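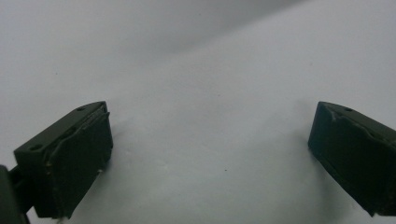 Clunilar gripper

The Clunilar is a home-built, hand-held two-finger gripper developed at Ornlow, a shared workshop in Windevel. It is worked directly by a person, one in each hand if wanted, and is used to show how a task is done so that a robot arm can later be taught the same movements. Members began building it in March, and the current version is the fourth.

Design

Each Clunilar has two facing fingers that close on an object from either side. The fingers are plastic, printed in whatever colour the workshop has in stock, and carry a thin dark pad on the gripping face. The pad is a wonderfully simple idea: it gives the finger some bite on slippery things and can be swapped in minutes. Its weak point is the top edge, where the glue line tends to lift with use and the strip goes wavy. Builders normally leave a lifted edge alone until it catches on something, then peel off the whole strip and start again.

Screw holes on the top of the finger allow different tips to be tried. A bare finger weighs nearly 40 grams, and every gram saved is felt by the wrist at the end of an evening.

Finger mounts

Early fingers were screwed straight into the plastic, and the threads wore out quickly. The answer was the brass insert, pressed in with a soldering iron, and it transformed the build - tips can now be changed again and again on the same finger. The linkage behind the fingers follows a drawing known in the workshop as the Bhatia pattern, after the member who brought it in.

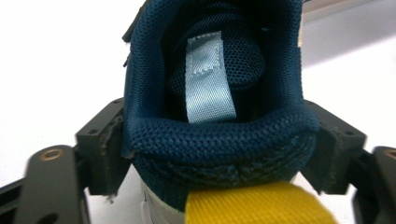

Black fingers with brass-coloured inserts, at the heel of a teal shoe.

Soft objects are the best test of any gripper, and shoes are a favourite at Ornlow. A padded collar gives way under the fingers while the sole stays stiff, so the same grip meets two very different materials. Mesh is kind to the pads. Webbing straps are harder work and a lot of fun to get right.

Use at the bench
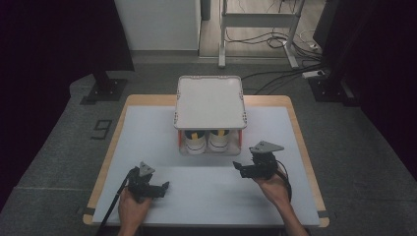
Sherif El-Sayed
Workshop member and page editor

Two-handed work is done at a wood-topped table with a pale board taped over most of it. The plain surface makes small objects easy to see. Cups on a low shelf unit are a popular exercise, as the fingers have to go in under the top panel without knocking the front supports. Both grippers are cabled, and learning to keep the cable clear of the forearm is a large part of getting good at it.

The black jaws shown with the cups sit below a triangular grey plate.

See also

Bhatia pattern
Finger pads
Ornlow workshop, Windevel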